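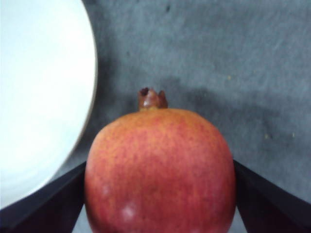 Foto: Zukthorpe, Bildarchiv / freie Nutzung mit Quellenangabe

Die Skudari-Richtlinie ist eine freiwillige Regelsammlung für das Greifen und Ablegen von Obst und Geschirr mit Roboterarmen. Sie richtet sich an Labore und Werkstätten, die Greifversuche auf Tischen durchführen und deren Ergebnisse mit denen anderer Stellen vergleichen wollen. Die geltende Fassung trägt das Datum 10. Januar 2020 und umfasst 57 Seiten. Eine rechtliche Bindung besteht nicht. Vorschriften zur Arbeitssicherheit bleiben unberührt.

Entstehung

Der erste Entwurf entstand in Zistska und regelte nur den Umgang mit Tellern und Schüsseln. Obst kam in der zweiten Fassung hinzu, nachdem mehrere Stellen um Vorgaben für druckempfindliche Gegenstände gebeten hatten. Das Mackay-Protokoll, ein älteres Regelwerk mit 76 Einzelpunkten, wurde dabei zum Teil übernommen. Gestrichen wurden vor allem Punkte zu Sauggreifern.

Aufbau des Arbeitsplatzes

Der Untergrund soll matt und möglichst einfarbig sein. Geschirrständer stehen so, dass jedes benutzte Fach vom Greifer erreicht werden kann, ohne dass der Arm über ein anderes Geschirrteil hinweggeführt werden muss. Lässt sich das nicht einhalten, ist die Bahn im Protokoll zu vermerken. Zwischen den geöffneten Fingern und dem nächsten Gegenstand ist vor Beginn einer Bewegung ein Abstand von 30 Millimetern vorgesehen. Bei Griffen aus engen Ständern gilt dieser Wert nicht.

Kameras am Handgelenk und feste Kameras neben dem Arbeitsplatz werden getrennt geführt. Die Richtlinie verlangt von beiden eine Aufnahme je Versuch – auch dann, wenn der Griff abgebrochen wird.
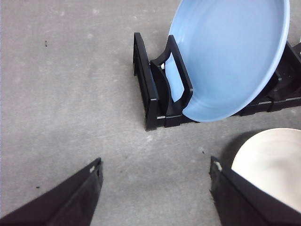

Zukthorpe hält in einer Stellungnahme dagegen, der Mindestabstand sei für Geschirrständer zu grob gefasst: Wer Teller und Schüsseln dicht nebeneinander handhabe, müsse fast jeden Versuch als Ausnahme führen, und damit verliere die Regel ihren Zweck. Vorgeschlagen wurde ein Wert, der sich nach der Breite der Finger richtet. In die geltende Fassung ist der Vorschlag nicht eingegangen.

Greifen von Obst

Runde Früchte werden von zwei gegenüberliegenden Seiten gefasst. Stielansatz und Kelch sollen frei bleiben, weil sie bei seitlichem Druck brechen können und die Auflage der Finger ungleichmäßig wird. Die Schließkraft wird für jede Obstsorte einzeln ermittelt und darf nicht von einer anderen Sorte übernommen werden. Nach jedem Durchgang ist die Frucht auf Druckstellen zu prüfen.

Als Ablage eignen sich weite, flache Schüsseln. Die Frucht gilt als abgelegt, wenn sie ohne Berührung durch den Greifer liegen bleibt. 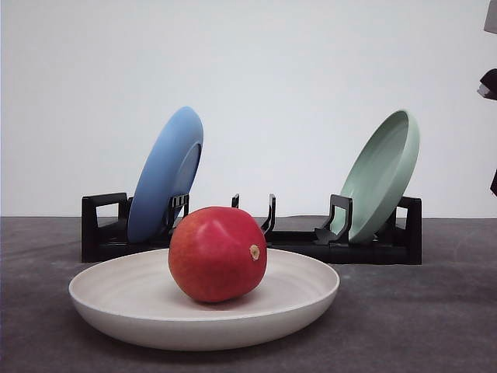 Rote Frucht in einer flachen Schüssel, dahinter ein Geschirrständer mit zwei Tellern

Führen der Last

Eine gehaltene Frucht wird über dem Ständer mit verringerter Geschwindigkeit bewegt. Stehende Teller dürfen weder von der Last noch von den Fingern berührt werden. Bei einer Berührung ist der Versuch zu beenden und gesondert zu werten. Nach 2 Berührungen in derselben Reihe muss die Bahn neu geplant werden.

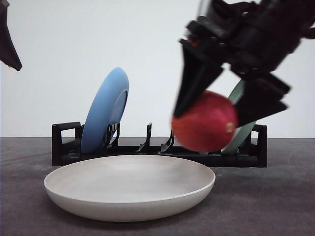

Greifer mit Apfel über dem Geschirrständer

Siehe auch

Mackay-Protokoll
Zweifingergreifer
Handhabungstechnik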